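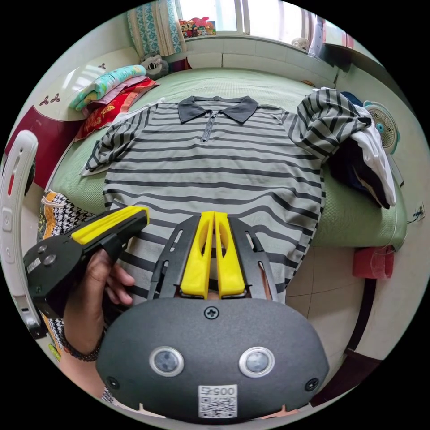

Striped polo on the bed, gray and charcoal.

Spent the evening sorting out audio drift on long clips. Writing it up in case someone else has the same problem.

The clips are 40 minutes each. Sound and picture match at the start. By the end the sound is almost 2 seconds late.

I edit in Floltico. It assumes a constant frame rate. My files have a variable one, and the program doesn't warn you when you import them.

To check yours, right-click the clip, open Properties and compare the minimum and maximum frame rate. If the two numbers differ, that's your problem.

Changing the project frame rate did nothing for me. Neither did unlinking the audio and stretching it. It lined up at both ends and was off in the middle.

What worked was converting first. I used the Munteanu converter, set to constant frame rate, with the audio copied over untouched. Then I imported the new files.

The new files are bigger. I had 123 clips from the Pollstead trip, so I ran the batch overnight onto the spare drive. Three failed and went through on a second try.

Keep the originals until you've watched the last minute of each new file.

The Tarkitthorpe footage is next. Same settings, shorter clips.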